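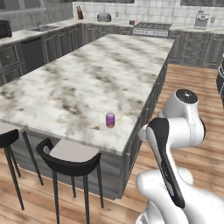 *Kitchen island with a purple can on the marble countertop.*

# Sullitz Charity Ride records

Entry and pledge data from the Sullitz Charity Ride, a motorcycle run that raises money for the Narlow hospice. The route starts in Narlow, stops for lunch at Plonia, and ends at the Ahmadpour farm.

## Files

- `riders.csv`: one row per registered rider, 227 rows
- `pledges.csv`: one row per pledge, 1681 rows
- `bikes.csv`: make, model year and engine size, as written on the entry form

Riders and pledges are joined on `rider_id`. Names and phone numbers have been removed. 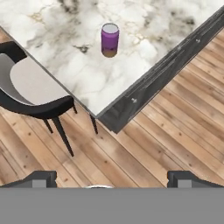

Of the registered riders, 146 finished the full route. The rest either turned back at Plonia or never checked in, and the `status` column does not separate the two. Passengers have no row of their own.

## Known problems

- Two riders were given the same entry number. The second one now has `b` after it.
- Pledges made in cash at lunch have no time of day.
- Model years before the war are often guesses by the owner.
- `amount` is what was promised. Check `paid` before adding anything up.

## Updates

Late pledges were added in March. The bike list has not been changed after that. Send corrections through the issue tracker and include the `rider_id`.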